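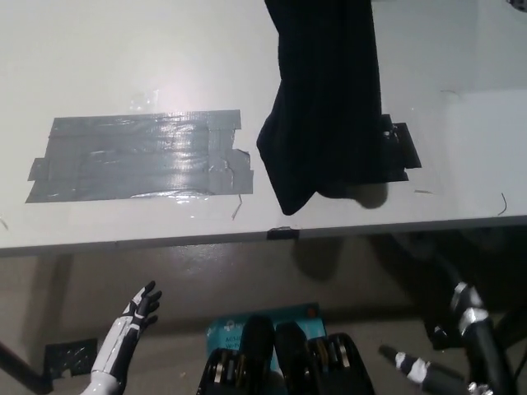
Gray tape patch on the white table, ribbed black knit next to it

Thread: Patching knits, tape or thread?

wistholm_darner
Okay, I finally darned my first sweater elbow and I'm hooked! It took me 17 tries to get the weave even (my early ones looked like a waffle) but wow, what a feeling when the hole closes up. What does everyone use for ribbed fabric? Mine keeps puckering.

Helmut Haberkorn
Welcome! For ribbing, skip the woven darn and try Swiss darning while the yarn is only thin. Once it's an open hole you need a knitted patch, picked up from the row below. Go up one needle size and it will still stretch.

umali99
I'll be the bad guy. Iron-on tape inside the cuff, done in 9 minutes, back to the couch.

Loredana Sartori
Oh no, not on a cuff! Glue goes stiff and the knit tears right beside it. I've picked that stuff out of so many sleeves.

umali99
Mine has been through the wash all winter and it's fine. Depends on the tape, I think. I wouldn't do it on wool.

Loredana Sartori
Fair, if it's cotton and you don't pull on it much. I still say thread!

wistholm_darner
Loving this. So a knitted patch for the ribbing, got it. Does the yarn have to match exactly?

Helmut Haberkorn
Match the thickness first. Color is up to you, I put bright orange in everything.

stinora_k
Orange elbows are the best!! Our mending night is back in May, bring the waffle sweater, I want to see it.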